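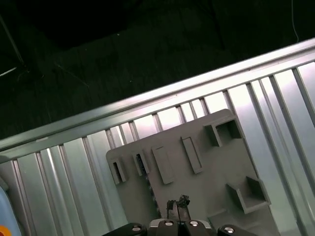

3/1/23

OK, big day for the bench! Finally got going on the Lellon tower (the old office machine that's been sitting under the shelf since the Güler order went out) and I want to get this down before I forget which screw went where. Again.

First thing was clearing the slatted table. I do love the aluminum top for this kind of work, you can slide a case across it without scratching anything, but the grooves eat screws. Lost two of the short ones last time and fished them out with a bent zip tie. So today everything small went straight into the Kukodden tray, the one with the lids, and I'm asking everyone to please do the same. Also the tray had 4 motherboard standoffs in it from who knows what. I left them in the end slot, grab them if they're yours.

Side panel was stubborn at the back corner, thumb screws fine, then a good push with the heel of the hand and off it came. Laid the tower on its side, open side up. Much nicer than leaning over it upright with a flashlight in my teeth.
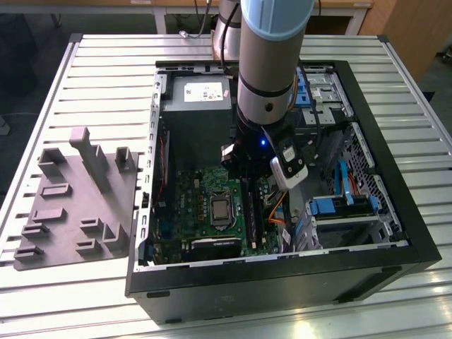

*Photo: Trera workshop, bench notebook*

Power supply is up along the top edge by the back, label facing out so you can read it without pulling the unit (thank you, whoever built this). Processor is sitting in its socket with the bracket round it, memory slots just to the right, graphics card down low. I haven't touched the card yet. It has a metal shroud and I want to check the slot latch before I start tugging, those little plastic tabs snap if you look at them wrong.

There's a thin red cable dropping down the left side near the top of the board. I didn't trace it all the way. Put masking tape on it before unplugging!!

Time on the job so far: 90 minutes, and a good chunk of that was me hunting for the small Phillips (it was in my apron).

Still to do:

- vacuum the slats, then wipe
- new thermal paste, we're down to 2 tubes
- graphics card out, check latch first
- write the power supply rating on the job card
- ask Güler if they want the old drive back or wiped

Case stays on the table overnight, please don't stack anything on it. Panel is leaning behind the door.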